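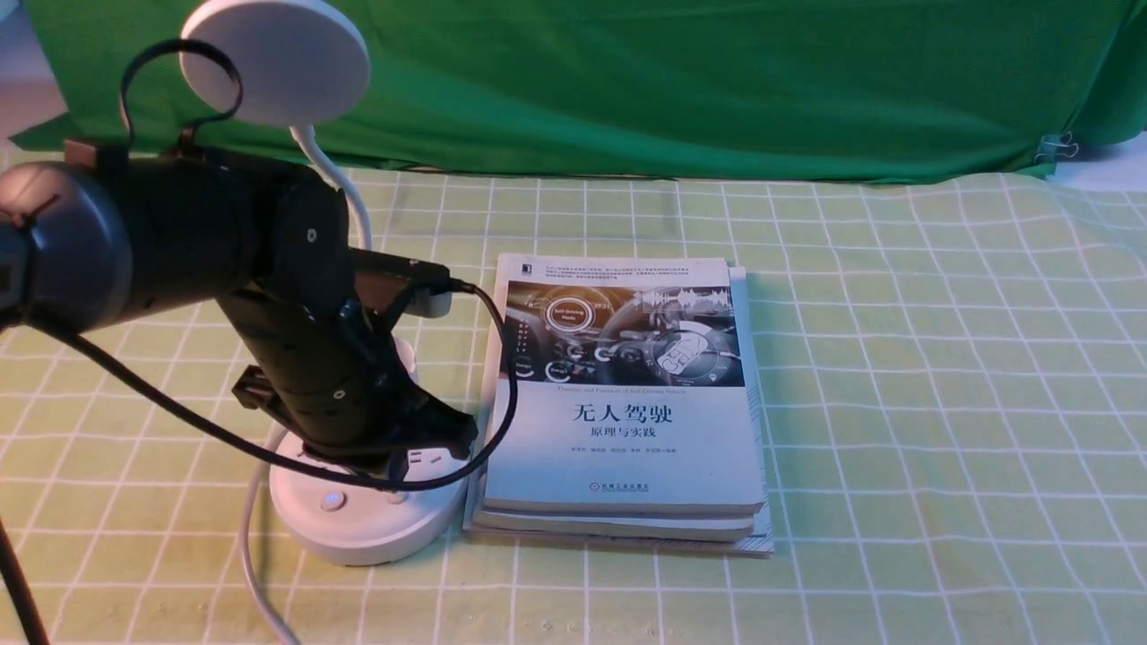
Tidying a desk is a chore people would gladly hand over tomorrow, according to one shopkeeper who has followed Closora, but she wouldn't trust it near her good cups. The engineer I spoke with laughed warmly at that. "She's right, and I'd keep mine in the cupboard too," he said, and poured us both more tea. Books are his favorite test, he went on, and paperbacks the worst of them (they flop, they slide, they open when you least want it!).
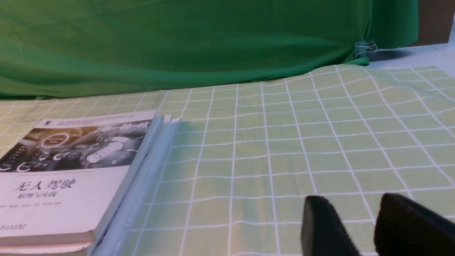 "Give me 1000 tries and I'll tell you how I feel," he said.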